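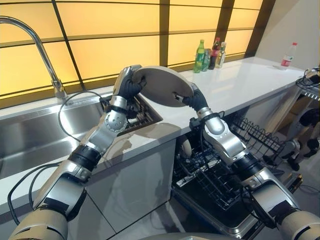

SECTION 5: SINK, RACK AND DISHWASHER

Read this section before you load the dishwasher for the first time. The leaflet packed with the Munero units says that "daily washing-up becomes effortless". It doesn't, but it can be made less annoying, and most of the annoyance comes from water ending up where you don't want it.

5.1 Before a plate goes anywhere

1. Clear the stretch of white worktop in front of the sink. Bottles can live at the back by the lit wall panel, as long as they are capped.

2. Scrape the plate into the food bin. Manufacturers like to say you can skip this. Try it with porridge and then decide.

3. Hold the plate by the rim, with one hand on each side. A flat plate with a thin edge is easy to tip and the edge chips before anything else does.

4. Rinse only if the food has dried on. Swing the tall tap over the basin first and open it slowly. At full flow the water hits a flat plate and comes straight back at you.

5. Turn the plate to the light and look at both faces. Pale beige crockery hides grease remarkably well, so run a thumb across it too.

Note: the Brusus detergent sheet claims that no rinsing is ever needed. We have not managed to reproduce this with egg.

5.2 Choosing between the rack and the dishwasher

The black wire rack by the sink is for things you wash by hand. It is not a waiting room for the dishwasher, though every kitchen we have fitted has ended up using it as one. If a dirty plate goes in beside a clean one you will be washing both.

1. Hand-washed plates go in on edge, leaving a gap between each.

2. Glasses go in last, upside down, at the end away from the tap.

3. Empty the rack before you start a dishwasher load. Once the two jobs overlap, you lose track of what is clean.

Caution: do not stand a cast iron pan in the rack. The wire will bend, and it won't bend back.

5.3 Opening and loading the dishwasher

1. Pull the door down with your hand flat on the top edge, and keep hold of it until it stops. Do not let it drop.

2. Check the floor on both sides. An open door sits at shin height and people do walk into it.

3. Load the lower rack first. Large plates face the middle, following the line of the tines.

4. Load the upper rack with cups and small bowls, tilted so water can run off. A cup standing the right way up will come out full of grey water, whatever programme you choose.

5. Spin each spray arm by hand. If it catches on anything, move that item now.

6. Close the door until it clicks. If you have to lean on it, something is sticking out. 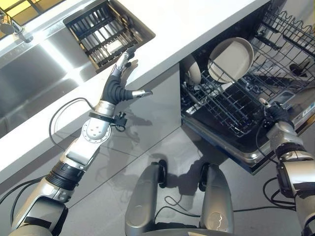 Iraklis Tzavaras writes that he has loaded from the top down for years and sees no difference, apart from the drips. "Your step 3 costs me nothing and gains me nothing," he adds, "but the bit about the cups is right, and I wish I'd read it before blaming the machine."

We are leaving step 3 as it stands. The drips were the whole point of it, and if the lower rack is pulled out under a wet upper one you will get them on the plates you have just arranged. Load in whichever order you like if that doesn't bother you.

5.4 The glossy fronts

The light grey cabinet fronts show everything. Wipe them with a damp cloth and dry them with a second one. The Pappas polish (order code 1262) gives a good shine for an afternoon. By Wednesday you will be back to fingerprints, and the damp cloth costs less.

Caution: never use a scouring pad on the fronts or on the brushed walls of the sink. Scratches running across the grain of the steel cannot be polished out at home.

5.5 If things still come out dirty

Gritty cups: clean the filter at the bottom of the machine. Do this before buying anything.

White film on glasses: check the salt. Clumelix softening tablets (order code 1781) are sold for this as well, but we found plain dishwasher salt did the same job.

Plates wet at the end: open the door a hand's width once the programme has finished and leave it.

Smell: empty the filter, wipe the door seal and run the hottest programme with nothing inside. Scented hangers cover the smell for a day or two and leave the cause where it was.

Replacement wire racks are listed under part 1830. Measure the recess in your worktop before ordering, as the size printed on the box includes the packaging.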